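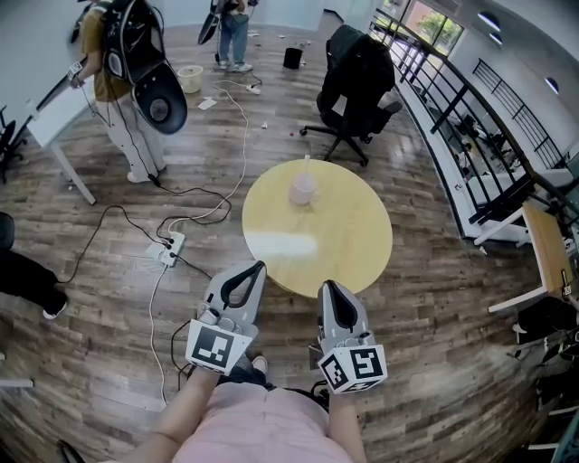 Markska handheld rigs: purchasing notes

README for the equipment folder. Maintained by Melur Tambunan, who did not ask to. Complaints go to Ghassan Smadi, who approved the last budget and has been hard to find since.

What we collect

Tabletop tasks, done by people with a gripper in each hand. The cup with the straw on the round table is a typical object: cheap, light and easy to replace. Please keep that in mind when proposing objects that are none of these.

What we need to buy

Gripper pairs: 3 more. Quote requested from Premholm. Ask for the marker cubes to be listed as a separate line, as we replace them more often than the grippers.

Spare fingers: 15. Last year we ordered five and thought we were being generous.

Power and cable management: 400 set aside. The power strip sits on the floor with black and white cables wandering off across the boards, and Slamet Hutapea would like floor covers before the next headcount increase. So would everyone's shins.

Table: keep the round one, but budget for a matte cover. The near half catches a lot of glare.

What we are not buying

A second round table. More office chairs. Anything Goh describes as "basically free" before shipping - we still have the crate.

Planning

Budget requests close in July. Nadhirah Kusuma needs the quote, the lead time and the name of whoever will unpack it. Allow five weeks for delivery to the Rulunby site, then add whatever customs feels like.

Open items

- Replacement backpack straps: Syahrul Khoo to measure
- Storage for the new pairs: no shelf assigned
- Insurance: form sent back, wrong form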